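Bench notebook, sim side
Sunday, late morning

Second sitting with the Drovis trial license, and I'm still grinning. Quick recap for anyone who skipped my last entry: Drovis is the tabletop sorting package from Luder, a simulated bench plus a scene builder plus a task runner, and we have it on review until the end of July. The question is whether we buy seats or keep limping along with our own Wemholm scenes.

Install went fine on the second try. First try it hung at 151 of whatever it was unpacking, so I killed it and cleared the cache. Write that down, somebody else will hit it!

Things I like so far. The scene builder lets you drop props in by hand and then shuffle them with a seed, and the seed really does give the same layout back (I checked seed 221 on both machines, same poses). The wrist view has a proper fisheye model with the black corners and everything, so I don't have to bolt our own warp on afterward. Shadows are soft and a bit blotchy, much closer to our real bench under the ceiling lights than the hard-edged ones in Wemholm.

Queued 1000 resets overnight with the small-objects set. No crashes, log is clean. Memory crept up a little, want to look at that with a longer run, 4000 maybe.

Gripes: the manual is thin on contact settings, and the friction slider has no units. I've written to support. Also the label textures go mushy at wrist-camera resolution. If we ever want the policy to read the bins we'd need to swap in our own.

Today I'm on the sorting task, three-compartment tray, stopped mid-run with the die in the fingers. 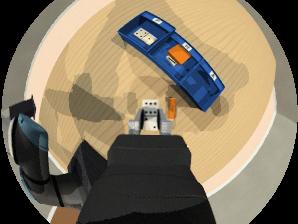 Page 38

Look at the pips on that die! Still readable that close to the fingertips, and the domino's are clear too. The orange block is lying over a small white piece in the middle compartment, a nice occlusion case, so I'm saving this layout for the Aryee comparison.

To do: longer run, ask about units, try the orange cylinder as the next pick, see if the tray color can be randomized per reset.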